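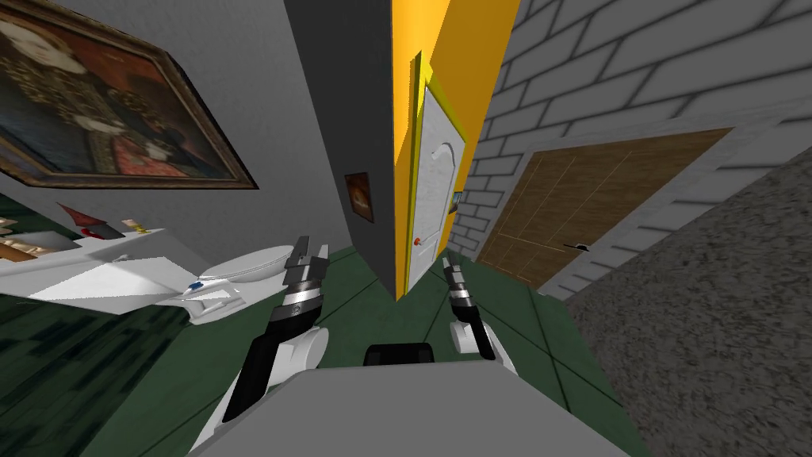
Work and Automation, course handout for week 11
Reading before the seminar: the Norville housekeeping case

Last week we stayed in the warehouse, where most writing on automation likes to stay, and I promised we would move on to places where people sleep, wash and hang pictures on the wall. Cleaning and tidying work is old, badly paid and much harder to hand over to a machine than it looks from an office — so please come with patience for small details, as the case is full of them.

Norville looks after serviced flats, 631 of them when the case was written up. The firm wanted two-armed robots to take on part of the room round, and it asked Isudar to try out the work in simulated rooms first. The housekeepers heard of this at a staff meeting in November, by which time the list of tasks had already been drawn up. Keep that order of events in mind, as we shall come back to it.

The first list had 20 tasks on it: pick things up from the floor, clear a shelf, open a door, and so on. When the housekeepers were at last asked to read it, they said (quite kindly, by the sound of the notes) that it left out most of their day. Where was deciding whether a scrap of paper is rubbish or somebody's phone number? Where was knocking, waiting, and coming back later?

What changed for the staff was the shape of the shift. A few of them moved to checking and correcting the robot's work, on slightly better pay but with far less walking about and chatting. Some loved it. Others missed the company very much and asked to go back, and Norville let them, which I was glad to read.

For the seminar, please bring a page of notes on these:

Who wrote the task list, and who should have?
Is checking a machine's work a step up, a step sideways, or something else?
What would you want in writing before agreeing to such a change?

The short essay (1000 words) may use this case or the Rosser laundry one from the course pack. If you choose Rosser, do read the Tever appendix too — it is dry, I know, but the rotas are in there.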